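Learning to make soup again

It has been a funny sort of spring. I went back to making soup in March, when the boiler was playing up and the kitchen was the only room worth sitting in, and I've kept on with it well past the point where the weather gave me any excuse. It is 12th June as I write this, the back door is open, there are bees in the sage, and there's a pot of leek and barley ticking away behind me. My sister thinks I've lost the plot.

I grew up with soup, you see. My mum made it most evenings from whatever was left in the rack, and I don't think she ever wrote a word of it down. Onion first, always, very slowly, with the lid half on. Then carrot, then whatever needed using. She'd taste it off the back of the spoon, pull a face, and put in a splash of vinegar, and I'd be sent to call everyone in. When I left home I ate mostly toast for 20 years (well, toast and other people's cooking) and forgot the lot.

What brought me back to it was Shanti Pal, who has the plot two along from mine at the allotment and grows far more than she can eat. She left a carrier bag of leeks on my step with a note saying they wouldn't keep. They were enormous and full of mud. I washed them in the bath, which I don't recommend, and then stood in the kitchen wondering what on earth to do with that many leeks. So, soup. The first one was grey and tasted of hot water. I ate it for three days out of pure stubbornness.

The second was better, and I think the difference was time. I'd been rushing the onions. I used to give them five minutes and call it done, and now they get the whole of a radio play, on the lowest ring, with a good lump of butter and more salt than feels polite. They go soft and sweet and a sort of pale gold, and the whole house smells like somebody loves you. I've tried skipping it when I'm tired and I'm always sorry by the time I sit down.

Stock I've been more relaxed about. Armelle, who I used to work with and who takes these things seriously, was quite cross with me on the telephone when I admitted to cubes. She keeps a bag of peelings and bones in the freezer and boils it all up at the end of the week. I did try it! I filled a bag, forgot what it was, and threw it out when I defrosted the freezer. So it's cubes for me, but only half of what it says on the packet, and a rind of hard cheese dropped in if there's one lurking in the fridge door.

Barley has been the happy discovery. It wants a good long simmer and it drinks up far more than you'd think, so by the second day you have something closer to a stew and need to let it down with the kettle. I rather like it thick. My neighbour Aiguo Zeng does his with rice and a great deal of ginger, and he brought me round a jar of it when I had that awful cold, and I've been trying to copy it ever since. Mine comes out too fierce. He says I'm grating the ginger when I should be slicing it, and that I should leave the slices in and let people eat round them.

The other thing I've changed is what I eat it out of. For years I used mugs, for no better reason than that they were at the front of the cupboard, and you can't get at a piece of potato in the bottom of a mug without making a spectacle of yourself. A big round bowl is so much nicer. There's room to float a bit of bread, room to stir in the yoghurt, and you can let it cool at the edges and work your way in.

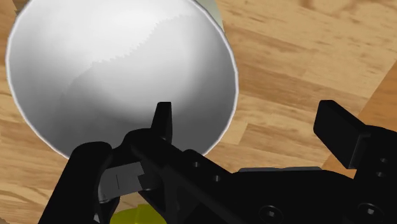 A good big bowl, waiting for its soup.

I had seven round for lunch last week, which is more than my table really holds, and it was soup again, a huge pan of pea and mint with the end of a ham in it. Two of them sat on the step with theirs. Fengying brought flatbreads still warm in a tea towel, and we got through every one before the butter had properly softened. There were three helpings left in the pan afterwards, and they've gone into the freezer - labelled, this time, in large letters.

Next I want to have a go at a cold one, cucumber perhaps, as Shanti tells me there is a glut on the way. If you have a recipe that doesn't taste like salad dressing, do leave it in the comments. I'd better go and see to that barley.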